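Resources > Blog > Storage and Sorting

This site uses cookies to remember your preferences. By continuing to read, you accept their use. Manage settings

One Basket for Soft Toys
Posted by Zoltán Kiss, 22 May 2023

Readers of this blog will recall that in November I undertook to reduce the household's collection of soft toys, which then stood at 192. The work was done one shelf at a time in the house at Nuststead, and it is now largely complete. The present entry concerns the last stage, the placing of individual toys in baskets.

The earlier arrangement relied on deep lidded boxes purchased from Britora. These held a great deal, and for that reason the toys at the bottom were seldom taken out. Long-haired plush suffered most. The pile became flattened, and two of the older bears required careful brushing before they were fit to be given away.

I have since adopted shallow plastic baskets with open sides. A perforated wall admits air and permits the contents to be identified without unpacking. A handle at each short end is also desirable, as the basket can then be drawn off a shelf from either direction. Each basket is limited to eight toys, and the larger pieces are given one to themselves.

The green plush with the blue snout and purple paws belongs to the latter group. It is not a large toy, but its fur is long and takes up more room than its body would suggest.

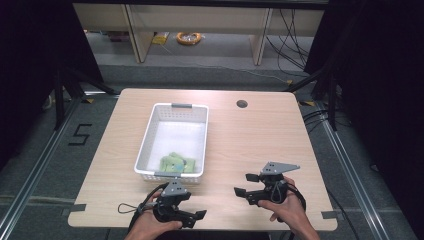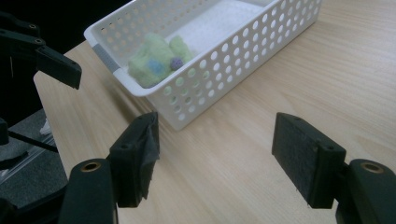
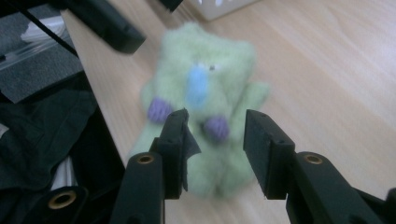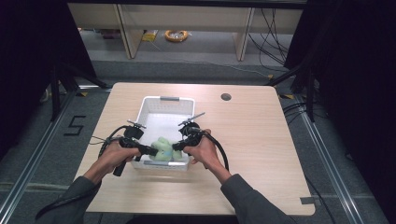
The green plush and, in the first, second and fourth views, its white basket.

Three points of method may be recorded. The toy should be shaken out before it is put away. It should be laid in without pressing, and its arms should not be folded beneath it. Where the floor of a basket is ribbed, a soft lining will prevent marks in the fur.

Labels remain unsettled. Adhesive ones from Pemton lifted within a month, and the tie-on variety catches on neighboring baskets. I am presently testing plain card, cut to size and slipped inside the wall.

The duplicates have gone to the Doherty reading room, and the books will be considered next.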